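Tredum Opens Suturing Practice Room in Nyamweya

NYAMWEYA, Tue 11 April – Tredum, a training center for surgical staff, has opened a practice room given over to one task: closing an incision with a curved needle and thread using robotic instruments. The room is open to surgical residents, practicing surgeons and operating room nurses, and bookings are being taken now.

Suturing practice with two robotic instruments, needle and thread:
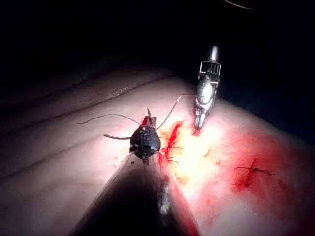
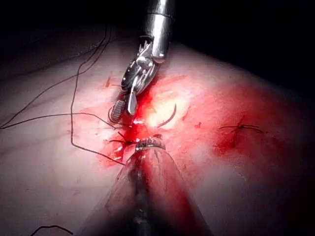
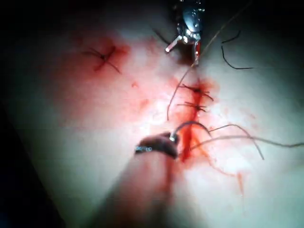

The course is called Trondotska. It runs over nine sessions, and each person works at the same station from the first session to the last. Early sessions cover picking up the needle, turning it in the jaws and passing it from one instrument to the other. Knot tying starts in the fourth session. The last two are spent closing a full incision from end to end, with an instructor watching on a second screen.

"Most people arrive able to drive a needle through," said Felicja Kołodziej, director of training at Tredum. "What takes the hours is the thread. You pull too much through, or you leave the tail too short to tie, and you have to start the stitch again. We wanted a room where you can start again as often as you need to."

Tredum ran a trial of the course in March with residents from two local hospitals. Those taking part placed 1,089 stitches between them. Instructors checked each one for spacing, depth and knot security and went over the results with the person who had placed it. Two changes were made afterward. Sessions were shortened from three hours to two, and the exercise on cutting thread tails was moved ahead of the one on continuous stitches.

Practice supplies are provided by Trorkex, which has agreed to keep the center stocked with needles and thread through the end of next year. Trorkex will also take back used needles for disposal. Terms of the agreement were not disclosed.

The room covers some 1,000 square feet on the ground floor of the Tredum building. It has a separate sink and storage area, a small classroom next door, and step-free access from the parking lot. Food and drink are not allowed past the classroom.

A single session costs $149. The full course can be paid for by session or in one payment, and hospitals booking for a group will be billed together. Participants should bring their own eye protection. Gloves and gowns are supplied.

"We are not handing out a license at the end," Kołodziej said. "You get a written record of what you did and what the instructor thought of it. Your own hospital decides what to do with that."

Evening sessions will be added if there is enough demand. Requests for bookings, group rates and press visits should go to the Tredum front desk in Nyamweya.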